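Bread notebook - Rønning bench, January
Entry 34, P. Masanja

Ridged roll, Brosarell dough, shaped by Alun. Shaping instruction as before: strip wound end over end, tapered at both tips. Proved overnight at 8 degrees. Batch weight 1,481 g before dividing.

Colour on the ridged type is uneven by design. Crests take the heat first and go golden-orange, grooves stay pale cream. Alun wants the grooves darker. I would leave them.

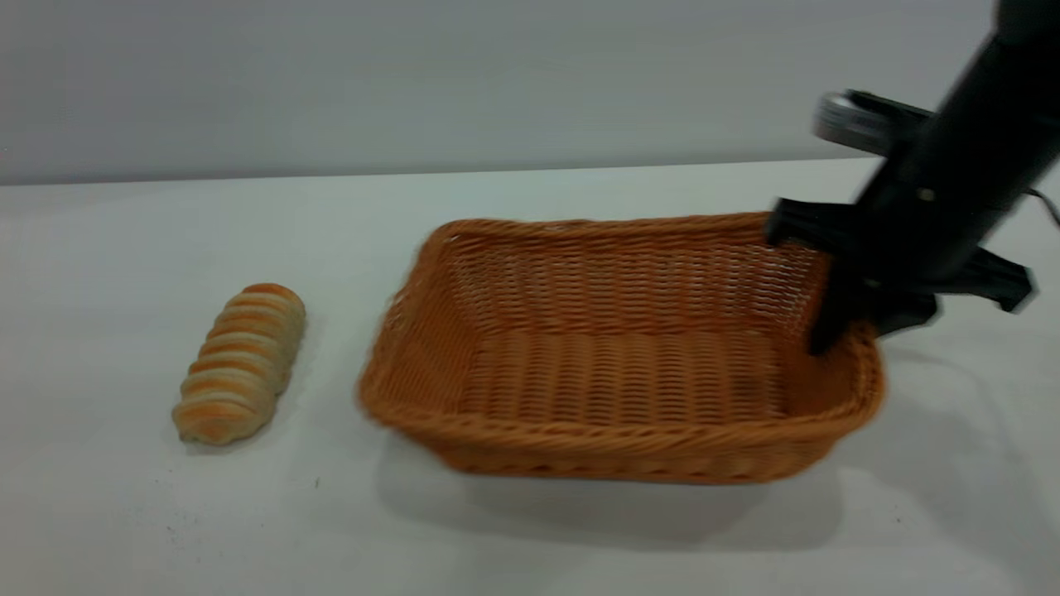

1 min read

Roll on the left of the white table, woven basket to the right of it. The basket has a flat floor and walls that flare a little towards the rim, so a long roll can lie flat along the long axis. The weave is tight - check for crumbs between the rows after each use.

Ullum flour is down to almost 700 g. Reorder before the next batch.

To do: repeat with the Brustance tin as a comparison, same proving time. Alun to note oven position for each roll, missing from entry 33 as well.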